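Plener Help > Kids and Code > Clubs and competitions

Are the paid "young coder" awards worth entering?

Posted 09/07/2019 by saltmarsh_parent

My daughter is 11 and has been going to a free coding club in the library at Kustham for nearly two years. She started on block coding like they all do and has now made a proper little game in it. You run a kitchen, orders come in, and you have to get everything heated up and sent out before the customers walk off. It has levels, a high score table and some truly awful music that she wrote herself. I'm biased, but I think it's good.

A leaflet has come home for something called the Drostero Young Makers Challenge. The first round is online and the final is in October. Entry is £149 per child, which "includes mentoring, a certificate and a project review by industry judges". The leaflet says 2000 children took part last year. It doesn't say how many got through to the final, who the judges are, or what the mentoring consists of. I emailed to ask and got the same leaflet back as an attachment.
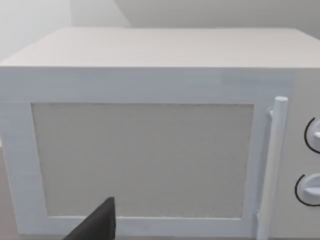
I'm not against paying for things. We paid for swimming and we paid for the clarinet, and I knew what I was getting both times. With this I can't tell whether it's a competition or a course or just a certificate with a big price on it. Her club leader says other children have done it and "enjoyed the experience", and wouldn't be drawn any further.

She is very keen, naturally. She has already decided what she's wearing to the final.

Has anyone's child done this one, or one like it? Is there a free equivalent that's any good? And does any of it count for anything later on, with schools for instance? I have my doubts but I'd like to be fair to them.

3 replies

thornback

My son did the Drostero one, so I can tell you what we got for the money, though they may have changed it since.

The mentoring was 2 video calls. There were a lot of other children on each, and most of the first one went on finding out whose microphone was on. The second was better. A young woman went through how to plan a demo, and he did use some of what she said. Neither call involved anybody looking at his game.

The project review was a page of comments. Half of it could have been written about any project ("a creative idea with clear potential") and the other half had plainly been written by someone who had played it, because they'd found a bug on level three that we didn't know about. So I will give them that. Somebody opened the file.

He didn't reach the final. We were never told how many did. There was a gallery on the website with the finalists in it and by the time I thought to look it had been taken down.

Things I would ask before paying, and I'd want them answered in writing:

How many finalists are there, and does the final cost extra? Ours would have. There was a "family package" and parents couldn't attend without it.

Who owns the game once it's uploaded? The terms we signed let them use entries in their advertising for as long as they liked. I didn't spot that until afterwards. It may not bother you.

Will they accept a project that was made before the entry date? They were strict about this in our year and his had to be "substantially new". If your daughter's kitchen game is already finished, that could be a problem, and you'd want to know before £149 leaves your account and not after.

Can you have your money back if she drops out? We weren't told either way.

On schools, I can only say that his form tutor said well done and put it in the newsletter. I can't see it carrying any weight beyond that, and I'd be wary of anyone selling it on that basis. A working game she can show and explain seems to me a better thing to have than the certificate, and she has got that already.
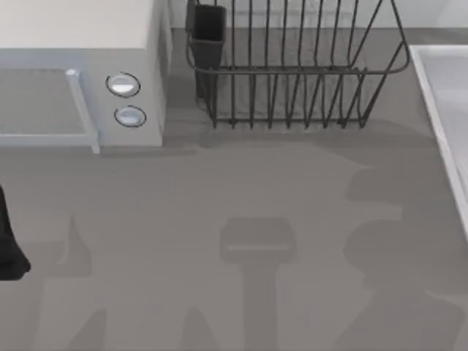
As for free ones, look for showcase days run by the clubs themselves. We went to the Shemweta open day the following spring. It cost nothing to show a project, they gave him a table and a power socket, and he spent the whole day watching other children play his game and get stuck in places he'd thought were obvious. He came home and rewrote the first level that evening. I don't believe any judge's comment would have got him to do that. Be warned that it is loud, the hall is hard to find and the prizes are stickers.

One practical tip if you do go to something like that: take the game on a memory stick as well as having it online. The wifi went down before lunch and a good few children had nothing to show until it came back.

pixelgran

Don't pay. It's a racket. They're all a racket. When my lot were young you typed your program in out of a magazine and if it worked that was your prize.

owl_and_spanner

I help at a club (a different one, and we've got nothing to do with Drostero), and I'd go along with most of what thornback says. I'm less sure about writing off the paid ones altogether. Some children need a deadline and a fixed date does get projects finished. You could set one yourself for no money, but I've tried that with my own two and they ignored me completely.

What I do distrust is the 2000 figure on the leaflet. "Took part" can mean nearly anything. It could be children who paid and sent in a game, or it could be everyone who made an account, or whole classes signed up by a teacher for a free taster. I'd ask how many finished projects were judged. If they won't tell you, I would draw my own conclusions.

I'd also go back to the club leader and ask whether the club gets anything for handing out the leaflets. Some of these outfits pay a referral fee or give free kit. It isn't wicked, and clubs are always short of laptops, but it might explain the "enjoyed the experience" answer. We were offered something of the kind and said no, mainly on account of the paperwork.

If you decide against it, I'd let your daughter read the terms with you and work out the sums herself. Mine came round much faster when they saw what else the money would buy. At 11 she's old enough to be annoyed on her own behalf.

saltmarsh_parent (original poster)

Thanks, all. I've written to them again with thornback's list and the question about judged projects. The game was finished before Easter, so the "substantially new" rule may settle it for us anyway. I've put our names down for the Shemweta mailing list in the meantime. She wants to know if the stickers are the shiny kind.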